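Home | Stories | How Things Work | Quizzes

Why do hotels put tiny things by the sink?
By Birthe Hafþórsson
March

Have you ever stayed in a hotel and gone straight to the bathroom to see what was there? Me too — it's the best bit!
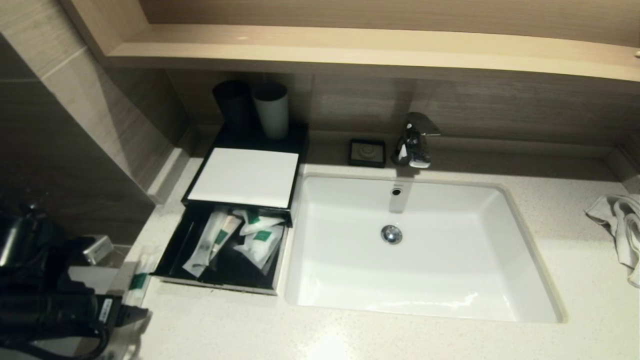 Those little extras have a special name: amenities (say it "a-MEN-it-ees"). They are small things left for guests who forgot something or ran out of it. Soap, a comb, a shower cap and a toothbrush are all common ones, and many hotels keep them together in a box or a drawer near the sink, with cups for rinsing your teeth.

Why wrap each one? A sealed packet shows that no one has used what's inside. If it's still shut when you go home, it can often stay for the next guest.

Hubert Grabner looks after supplies at the Hotel Tilen, a big place with 136 bedrooms. He told me that his storeroom shelves hold 600 toothbrush kits — imagine brushing with all of those!

Packets do make rubbish, though, so if you've packed your own toothbrush, use that and leave the new one closed.

Try it at home! Find a shoebox lid and set out a guest tray for a friend who is sleeping over. What would you put on it?

More to read
Who washes all the towels?
How does a plughole work?
19 facts about soap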